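Um robô consegue arrumar o teu quarto? Duvida primeiro, pergunta depois

Para leitores a partir dos 9 anos
Texto de Catarina Correia

De certeza que já viste um vídeo de um robô a dobrar camisolas ou a pôr a mesa. A música é alegre, o robô não deixa cair nada e, no fim, aparece uma frase do género "o futuro chegou". Eu vejo esses vídeos e fico sempre com a mesma pergunta: quantas vezes é que aquilo correu mal antes de filmarem?

Por isso fui à Skekik, uma oficina partilhada onde as pessoas pagam uma quota e podem usar as ferramentas e os computadores. É lá que a Rasa Paju anda a construir, nas horas livres, um projeto a que deu o seu próprio apelido: Paju. A ideia é ensinar um braço robótico a pegar em coisas pequenas espalhadas por um quarto. Antes de gastar dinheiro em peças, ela está a fazer tudo no computador.

O que é uma simulação?

Uma simulação é um mundo a fingir, feito com contas. O computador sabe onde está cada objeto, quanto pesa, se escorrega muito ou pouco, e calcula o que acontece quando alguma coisa lhe toca. Parece-se com um jogo de computador. Num jogo, porém, se a tua personagem atravessar uma parede, tu ris-te e continuas. Numa simulação de robôs, um erro desses estraga a experiência toda.

A Rasa começou por desenhar um quarto. Pôs-lhe um armário baixo de madeira clara, uma cama com um pano azul e um computador portátil em cima. Depois acrescentou o braço.
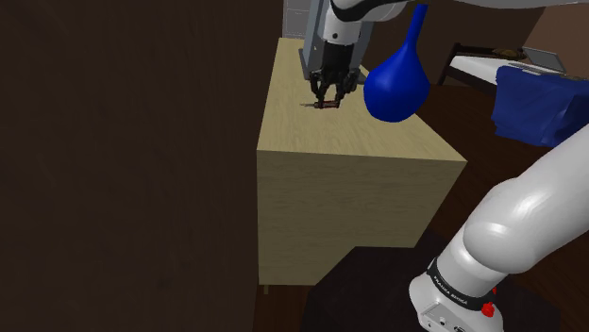 O quarto simulado do projeto Paju, com a pinça fechada à volta de um objeto pequeno, por cima do armário.

O braço é branco e cinzento e termina numa pinça preta. A pinça é a "mão" do robô, mas só tem dois dedos. Experimenta tu: usa apenas o polegar e o indicador e tenta apanhar uma moeda em cima da mesa. Agora tenta com uma borracha. E com um novelo de lã. Umas coisas são fáceis, outras nem por isso, e tu tens uma pele que sente tudo. Muitas pinças não sentem nada.

Repara também no vaso azul, ali mesmo ao lado da pinça. Parece estar no ar! Num mundo feito com contas, as coisas só caem se alguém mandar o computador fazê-las cair. A gravidade também tem de ser programada.

Como é que o robô sabe onde deve agarrar?

Não sabe. Ou melhor, sabe aquilo que lhe dermos. Para apanhar um objeto, o programa tem de responder a várias perguntas: onde está a coisa, para que lado está virada, em que sítio cabem os dois dedos e com que força se deve apertar. Tu respondes a isto tudo sem pensar, enquanto falas com um amigo. O computador precisa de um número para cada resposta.

Com um cubo, é fácil. Os lados são direitos e os dedos encaixam em quase todo o lado. Por isso é que tantos vídeos de robôs mostram cubos. Quando vires um, desconfia um bocadinho e pergunta: e se fosse uma meia?

A Rasa gosta de perguntas destas e tem também objetos difíceis. Um deles é um canivete com as peças todas abertas.

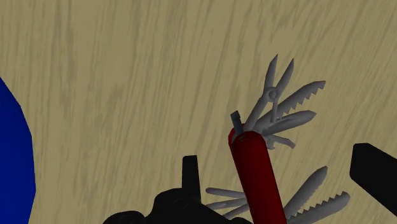 Um canivete multiúsos aberto, entre os dedos pretos da pinça.

O cabo vermelho é comprido e arredondado, um bom sítio para segurar. O problema são as outras peças. Há uma tesoura aberta, lâminas, serras com dentes e umas pecinhas finas a sair para os lados. Se um dedo da pinça descer no sítio errado, bate numa peça destas e o canivete pode rodar ou fugir. Uma pessoa fechava primeiro as lâminas. Um braço com dois dedos teria muita dificuldade em fazer isso, e o programa da Rasa nem sequer tenta.

(Atenção: um canivete a sério corta mesmo. Se encontrares um aberto, não lhe mexas e chama um adulto.)

Então, funciona ou não funciona?

Pedi à Rasa os resultados e ela mostrou-me a folha de registo de março. Nesse mês, o programa fez 296 tentativas com objetos diferentes. Com o canivete fez 13 e agarrou-o bem em cinco. "Cinco é pouco", disse-me ela. "Mas em fevereiro era zero."

Gostei da resposta, porque podia ter-me mostrado só uma das cinco tentativas boas e eu tinha saído dali a achar que o problema estava resolvido. É assim que se faz um vídeo bonito.

E há outra coisa que me deixa com dúvidas. O que corre bem no computador pode correr mal numa mesa a sério. Na simulação, a madeira escorrega sempre da mesma maneira. Em tua casa há migalhas, pó, uma gota de sumo que ficou ali desde o lanche. A luz muda ao fim da tarde. O gato passa. Quem trabalha com robôs tem um nome para esta distância entre o mundo a fingir e o mundo verdadeiro: em inglês chama-se "reality gap", o fosso da realidade. Há truques para o tornar mais pequeno, como mudar ao acaso a luz, o peso dos objetos e as cores da mesa, para o programa não se habituar a um único quarto. Ajudam. Não fazem milagres.

Perguntei à Rasa quando é que o Paju vai arrumar um quarto verdadeiro. Ela encolheu os ombros e foi corrigir um erro no programa.

Detetives de robôs

Da próxima vez que vires um vídeo de um robô muito esperto, faz estas perguntas:

Está a mexer-se sozinho ou há alguém a comandá-lo?
O vídeo está acelerado?
Quantas vezes tentaram?
O que acontece se mudarmos o objeto de sítio?
É um robô a sério ou uma simulação?

Se o vídeo não responder, não quer dizer que seja mentira - quer dizer que ainda não sabes.

Palavras novas

Pinça: a parte do braço robótico que agarra as coisas.
Simulação: um mundo calculado por um computador, onde se podem fazer experiências.
Programa: a lista de instruções que o computador segue.
Fosso da realidade: a diferença entre o que acontece na simulação e o que acontece no mundo verdadeiro.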